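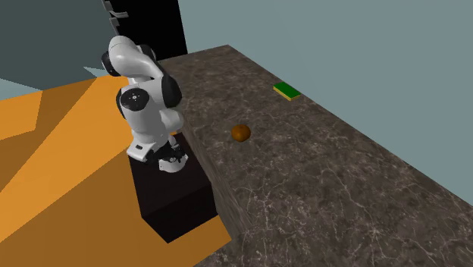 Yee-man Poon wrote in her reply to the draft that people rarely dislike a floor color as such, and that they dislike what it does to the room at six in the evening, when the lights are on and the windows are dark. She asked that the section on strong colors be kept apart from the section on wear, and we have followed that advice in what comes next.

Figure 2. Orange floor in a rendered interior.

4.2 Strong floor colors in apartment kitchens

The 55 households in the study live in four buildings: Dastov, Prevar, Hepburn and Gendska. All of the kitchens were refitted under the same program, and tenants could choose a floor from a short list that ran from pale gray to orange. The choice was made from a sample card and was final. Tenants at Hepburn saw the card in daylight, in the building office. At the other three buildings it was left in the mailbox with a form to sign.

We interviewed one adult in each of 20 households and asked the rest to fill in a written form. The interviews were held in the kitchen itself, mostly seated at the table, and lasted as long as the tenant wished. We did not ask directly whether the color was a good choice. We asked what the tenant noticed on coming into the room, what visitors had said, and what they would tell a neighbor who was holding the same card.

Answers about the strong colors fell along lines we had not planned for. Tenants with a window over the sink spoke of the floor as bright or cheerful, and several had bought dish towels or a chair pad to go with it. Tenants whose kitchen opened onto the hallway spoke mainly about the place where the two floors met. At Prevar the hallway is brown, and the metal strip between the rooms came up again and again, as something that caught the broom or drew the eye. One tenant there had covered it with a rug and said the kitchen had felt larger ever since.

The effect on other surfaces was mentioned more often than the floor itself. White walls were said to take on a warm cast in the afternoon. Two tenants at Gendska had repainted, one in a cooler white and one in pale green, and both put the change down to the floor. Cabinet doors caused less comment. The doors are the same cream color in all of the buildings, and tenants seemed to treat them as part of what had always been there, although they were new.

Crumbs and dust were a separate matter. Tenants with dark floors said that flour showed, and tenants with pale floors said that hair showed. Those with orange floors gave mixed answers – some thought it hid everything, others thought it hid only dried sauce. We do not read much into this. How often a person sweeps, and who else is in the home, probably matter more than the color does, and our form did not ask about either.

Lighting explains part of the difference between buildings. Dastov has ceiling fixtures with a yellowish lamp, fitted before the program began and left in place. Under these lamps the orange sample looked close to tan, and tenants who compared it with the card by daylight said they had received the wrong material. They had not. The building office kept the order slips, and we checked each complaint against them. At Hepburn, where the card had been shown in daylight and the fixtures give a whiter light, no tenant made this complaint.

We asked what could have helped. The usual answer was a larger sample. Tenants wanted a piece they could lay down by the stove and leave there overnight, and a few had tried to do this with the card, taped to the old floor. Others wanted to see a finished room in the same building. A visit was arranged once, at Gendska in October, but by then the forms for that stairwell had already been signed.

Color names also had some influence – the form used plain words, while the card used the supplier's names, and tenants who had kept the card went on using those names in the interviews. We return to this point in section 4.4, together with the answers on noise underfoot.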